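Going to be a grump for a few posts about sunglasses displays. Mute me if you sell them.

My sister-in-law took over a small counter in Dallport in April and everybody who walks in has advice. Face them all forward. Mirrored pair in the middle. Leave gaps so it looks expensive.

I don't buy the gaps thing. Gaps look like you ran out.

Also not sold on the $500 lighting kit the Bittencourt rep keeps pushing. It's a glass shelf. You can see the glasses. That's what glass does.

What I do like is a price you can read without asking. Boxes stacked on the top shelf with the number written on them in marker, sunglasses underneath where your hand goes. Ugly? Maybe. I've walked out of plenty of pretty stores with no prices.

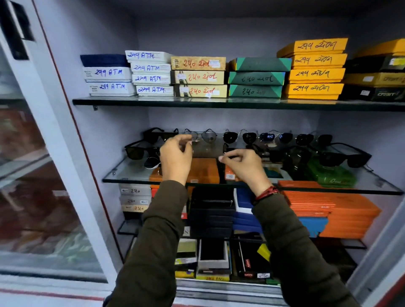
Jucélia Guimarães: we did marker on the boxes for a year at the Gotport store and people still asked the price of every single thing. Put the aviators at eye level and forget the rest.

OK, fair, people will ask anyway. But eye level for who? I'm five foot two. Half these cabinets are set up for basketball players.

And I keep hearing aviators sell themselves. Do they? She keeps a notebook. Out of 197 pairs gone so far, 100 were plain black. Square, round, whatever, just black – nothing shiny.

So the plan is black ones in front, fancy ones in the back row, and straighten them whenever a customer has been through. Which is constantly.

Will report back if the lighting guy wins. I doubt it.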